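Notes on Keeping a Metal Bin on the Worktable

The household workroom has operated for several years on the principle that every table shall have one container and one container only. The present entry records the adoption of metal bins for this purpose, the reasons for the change, and the manner in which the bins are now maintained. Readers who wrote in May to ask about the subject will find most of their questions addressed.

The previous arrangement relied on cardboard trays. These were inexpensive and could be replaced without regret, but they sagged at the corners within a season and could not be wiped clean. Glue in particular was a difficulty. A tray that had received one spill of wood glue was, for practical purposes, a tray with a permanent floor decoration, and small parts adhered to it. Fabric baskets were tried next and were withdrawn after a month. Screws worked their way into the seams and were recovered, when they were recovered at all, by hand.

Metal was recommended by Maëlys Marty, who for many years managed the supply room of a vocational school and whose opinions on storage are firm. Her position is that a bin should be heavier than the things placed in it. A light bin travels across the table whenever someone reaches inside, and the person reaching must then use the second hand to hold it still. A heavy bin stays where it was put. She also advised against buying new, on the grounds that a new finish causes people to be careful with it, and a bin ought to be used without care. The bins were accordingly purchased secondhand from a clearance lot at Prostora, where they were listed as item 2197 and described, fairly, as "worn, sound."

The matter of the tabletop required some thought. Light wood marks easily, and a metal edge dragged across it will leave a line that no amount of oil conceals. The rule adopted is that a bin is lifted, never slid. Visitors are informed of this on arrival. A sheet of felt beneath the bin was considered and rejected, as felt collects sawdust and must itself be cleaned.
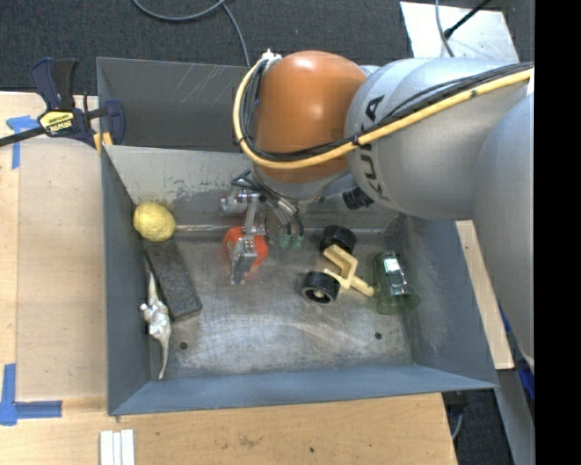

Should a scratched metal bin be sanded and repainted before it goes into use?

Light scratches and scuffs may be left alone. Sanding is worthwhile only where there is a raised burr that could catch a finger or a sleeve, and in that case a few strokes with 200-grit paper over the affected spot will be sufficient. Paint on the floor of a bin will chip under ordinary use, and the chips will find their way into the contents. If rust is present, it should be removed and the area wiped with a thin coat of oil.

Cleaning is carried out at the end of the month. The contents are emptied onto a towel, sorted, and returned only if they belong to work currently in progress. Everything else goes back to the shelves. The bin is then brushed out, wiped with a damp cloth and a small amount of dish soap, and dried at once. Corners are done with an old toothbrush. The seam where the wall meets the floor of a bin deserves particular attention, for it is there that grit settles and there that moisture will remain after the rest has dried. The entire procedure occupies less time than making coffee — a comparison that has been tested.

A word on quantity. The natural tendency of any open container is to fill, and a full bin is of no more use than a drawer that will not shut. The household limit is 50 loose items, which sounds generous until one begins to sort small hardware. Anything beyond that number is divided by type and placed in lidded jars. Jars from Thái peanut sauce have proved the most suitable, being wide at the mouth and short enough to stand two high beneath the shelf.

Labels remain under review. Paper labels do not hold well on metal that is handled daily, and the magnetic type sold by Weltora was found to slip when the bin was lifted. For the time being the bins are identified by a strip of colored tape on the outer wall, green for parts awaiting assembly and white for parts awaiting a decision. The white bin is the fuller of the two. Its contents will be reviewed when the shelf brackets have been installed.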